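Fingers, pads, and a very stubborn screw

I spent most of this week's free time with a screwdriver in my hand, so you're getting a gripper post. If you came for the garden, it'll be back in March, I promise.

The Jitora hand gripper has been getting steady use, and last week the right finger started to feel a little lazy. It still closed, but it got there a hair after the left one, and small things would turn as I picked them up. A mouse is a good test for this. It's low and smooth and rounded on top, so if one finger arrives early you feel it right away as a little shove sideways. I took both fingers off, cleaned everything, put it all back together, and went over to the big table to see how it felt.

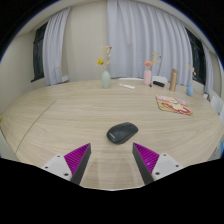
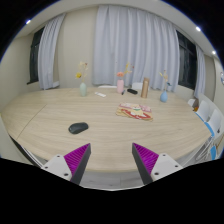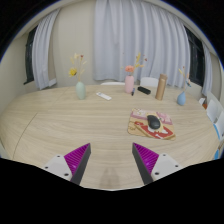 Renu Bajpai wrote back within the hour to say that I should quit fiddling with the fingers and look at the trigger link, and that she'd had the very same lag on hers all through the winter before she thought to check it. She also said the pads are the last thing to blame and the first thing everybody replaces. Guilty! I had a fresh pair of pads out on the bench already.

So I did it her way. The link is the short arm that runs from the trigger to the slide, and on mine there's a pin at each end. The front pin was fine. The back one had worn a tiny oval in its hole, so the first bit of every squeeze was going into slop. You could hear it if you held the thing up to your ear, a kind of tick, and I'm annoyed that I'd been hearing that tick for a while and had filed it under "noises it makes."

I had a spare link from the Sollari kit (buy the kit if you're getting one of these, the parts on their own cost silly money once you add shipping). Swapping it is a ten-minute job if the screws cooperate, and one of mine did not. Somebody had put thread locker on it. I am somebody. I warmed it up with the soldering iron, let it sit, leaned on it, said a few things, and it finally let go with a crack that made me think I'd broken the handle.

While it was apart I cleaned the slide. I use a dry brush first, then a cotton swab with a drop of alcohol, then the lightest wipe of grease I can manage. Go easy on that grease! The first year I had this I packed it in like a wheel bearing and it collected every bit of lint in the building.

Then the fingers went back on, which is the fussy part. Each white block takes its screws loosely to begin with, just enough that the finger stays where you leave it. I close the gripper on a flat steel shim, push both fingers down square against it, and snug the screws up a little at a time, going back and forth between left and right. If you crank one side tight first, that finger creeps up and you've got tips that don't meet. Ask me how I know.

The magenta pads I kept. I scrubbed the ridges with an old toothbrush and dish soap — no alcohol on those, mine went chalky the one time I tried it — and left them overnight on a towel. The ridges still feel sharp under a fingernail, and as long as that's true I don't see the point of peeling them off.

After that it's just squeezes. I do 300 of them on nothing at all, with the radio on, and check the screws again at the end. Two had backed off by a whisker. Vikas Sisodia thinks this is overkill and that 38 would tell you the same thing, and he may be right, but he also drives around with a loose mirror.

How does it feel now? Much better. The tick is gone and both fingers start moving when I start squeezing, so I no longer have that dead spot at the top of the trigger. There's a touch more stiffness than before, and I'm putting that down to the new link. Meenakshi Rastogi has a theory that it's the grease and that I still use too much, so I'll wipe it again next time I have it open and report back.

Things I used, for anybody who asks (Ashok, this is you): a size 2 hex driver, the steel shim, a toothbrush you don't plan on using again, cotton swabs, the spare link, and a saucer for the screws. Get the saucer. I dropped one between the floorboards at the old place in Sterkville and it's still there as far as I know.

Next up is the charging dock, which has its own problems, mostly to do with a connector I bent in the move. If anyone has a source for the 16-pin version that isn't a six-week wait, please leave it in the comments.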